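Maintenance thread for the two-arm sorting cell at Vodiddale. Setup, what we check, what we changed in July. Long, sorry.

1/ The cell: two six-joint arms on one aluminum rail, table behind the rail, patterned walls on three sides. Job is toy bricks into bins by color. We call it Gronura, after the control software we wrote for it.

2/ Base plates first. Everything downstream assumes the plates have not moved on the rail. Paint pen line across each plate and onto the extrusion. If the line is broken, stop and redo the base calibration. Do not nudge the plate back by eye.

3/ Plate screws get checked every 115 hours of run time. We used to do it monthly. Run time tracks the loosening much better.

4/ Cables. Most of our faults are cables. Each one needs a free loop at the elbow and another at the gripper. Too short and the connector works out of the socket. Too long and the loop snags on a bin rim at full reach.

5/ How to set the loop: power off, fold the elbow fully by hand, then extend it fully. The cable should never go straight and never touch the table. Tie it at the link, never at the joint.

6/ Fault 446 in our log is a dropped packet on the servo bus. First 446 of the day: reseat the wrist connector. Second: swap the cable. We stopped trying to repair cables. The crimps never lasted.

7/ Boards sit on mounts in front of the rail, below the arms. Reachable without leaning into the cell, and the lights can be read from the operator's chair. Downside is dust. Soft brush, power off, no canned air.

8/ Grippers. Finger pads are the only real consumable. We replace them at 3,000 cycles. Past that they still close fine but bricks start rotating in the grip, and a rotated brick catches the bin edge.

9/ Homing after any joint work: left arm first, park it, then right arm. They share space over the bins and the Jedach collision check is off during homing. Ask me how the old bin got its crack.

10/ Bench test once both are homed. Yellow, red and lime green bricks spread over the center and left of the table, bins at the back right, both grippers brought in to the bins. If they can share that corner without a stop, the cell goes back in service.
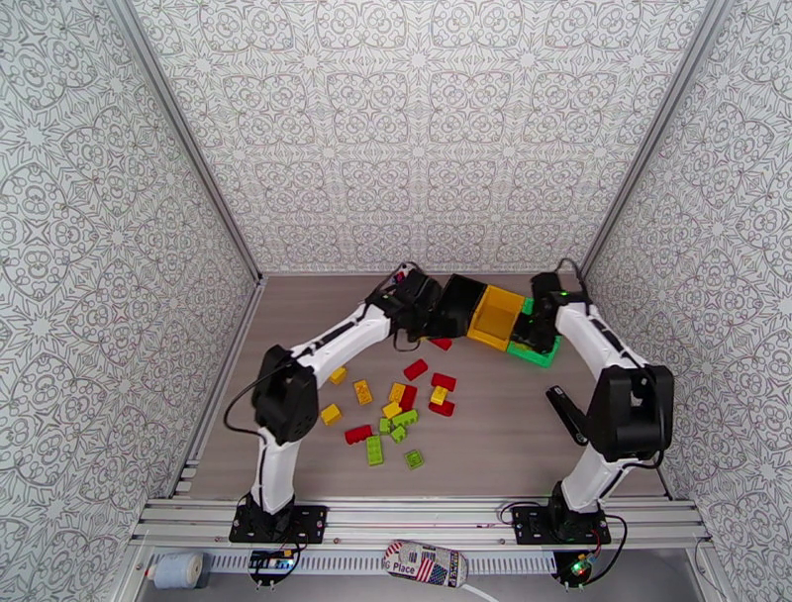

11/ Bin position. The row sits at a slant so either arm can come in without the wrist flipping. After cleaning, put the bins back to the tape marks, black, orange-yellow, green from the left. The Varghese planner has those positions hard coded. Yes, it's on the list.

12/ Time for the full check, start to finish, is 45 minutes with one person. Swapping a servo adds a homing pass for both arms, even if only one was opened.

13/ Next up is strain relief at the base plates. Will post the bracket drawing when it fits.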